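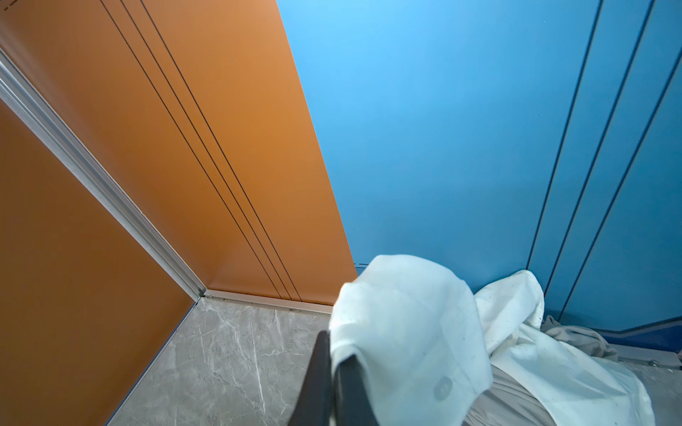 Choosing a colour for the back bedroom

18 February 2026

We have lived with the back bedroom for four years and in all that time it has been the colour of a tea stain. The people before us called it "warm neutral" in the sale particulars. I have come to believe that any colour with the word warm in front of it is one you would be told off for leaving on a carpet.

So in November I said I would paint it. I said this out loud, in front of my mother-in-law, and it became a thing that was happening.

The first trip was to Drekora, out past the Markgate roundabout, where they have a wall of paint cards and a bench for people who have been defeated by it. I took a card for everything between cream and mustard. I took them home and fanned them out on the bed, and every one of them was the same. Then I moved to the window and they were all different. Then a cloud came over and they were all grey, including the mustard.

My neighbour Konrad Kaczmarczyk came round to borrow the long ladder and gave the cards some thought. He did his own hall last spring, in a green he describes as "green". He had gone in, pointed at it and come out again, and he'd had the whole thing finished by the Sunday roast. I asked if he'd looked at it at different times of day. He said he was mostly at work.

I bought tester pots anyway. A tester pot is a very small amount of paint for a surprisingly large amount of money, and it comes with a brush in the lid that was designed for doing nails. Mine were called Nullum and Old Rope. Nullum is a white. I don't know what the Latin is meant to be telling me but I have my suspicions. Old Rope was the tea stain again, slightly younger.

You're supposed to paint your squares on lining paper and move them about the room. I painted mine straight on the wall, next to the door, then by the window, then one behind the wardrobe out of curiosity. The room now looked as if somebody had been trying to redact it.

It was at this point that Vinh Vi, who is married to my cousin and has opinions, told me my mistake was timidity. Vinh's kitchen is dark blue, including the ceiling. It's like making toast in a very smart submarine. I've always liked it there, and I have also always bumped into the table. The theory is that pale colours in a small north-facing room only ever look like dishwater, and you may as well be bold and enjoy yourself. I wrote this down on the back of one of the cards, then lost the card among the others.

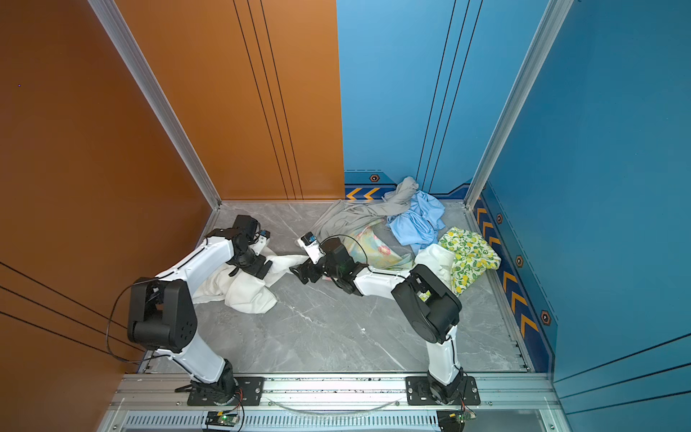 Bold, then. What frightens me about bold is that you have to pick two, because a strong colour on its own looks like a mistake and you need a second one to prove you meant it. The trouble is knowing where the first one stops. If you do a room in orange and blue, as in the photo, you can have the change come partway along the back wall, and I find I like that very much more than I'd expected to, being someone who has only ever changed colour in a corner. The side walls then look after themselves, one of each. I tried to imagine it in the back bedroom with the radiator and the sloping bit over the stairs, and got as far as the radiator.

There is also the matter of what you do with a line like that. My masking tape history is poor. In our last flat I did a stripe round the bathroom and when I peeled off the tape it brought away the stripe, the paint under the stripe and a fair amount of the plaster, so that what we were left with was a sort of moat. We told visitors it was a feature. We didn't get the deposit back.

I rang the man at Ó Conaill, the decorators' merchant by the station, who has sold me things before in a tone of regret. He asked how big the room was. I said smallish. He asked what was on the walls at present and I said warm neutral, and he made a noise. His advice was to wash everything down, fill the holes, leave it alone for a day, sand it, wash it again, and put on a coat of something thin before I so much as opened the colour. I asked if all of that was strictly needed. He said no, most people didn't bother, and most people were back in within the year.

I've done the washing down. It took an afternoon and the water went a colour I recognised from the cards. I've filled the holes too, of which there were far more than there had ever been pictures. One of the previous owners must have hung things by trial and error, working inwards from a wild first guess. The sanding I did in a paper mask and my old swimming goggles, and I was very pleased with myself until I opened the door and saw the landing.

It's odd how much better the room looks already. With the furniture in the middle under a sheet and the walls all blotched with filler, it has a sort of purpose to it. My wife put her head in and said she could see it as a study. We don't need a study. Neither of us studies. But I could see what she meant, and we stood there for a bit talking about where a desk might go, until one of us leant on the filler.

As things stand the shortlist is a blue that Vinh approves of, a dull orange I'm keeping quiet about, and Nullum for the ceiling, mainly to use it up. My mother-in-law has asked twice how it's coming along. Konrad has offered to come and do it for me one morning before his shift, and would like to know only whether I've any objection to green.

The ladder's still at his house, so I can't start on the ceiling until I get it back. I've told everyone this. It has bought me about a fortnight so far.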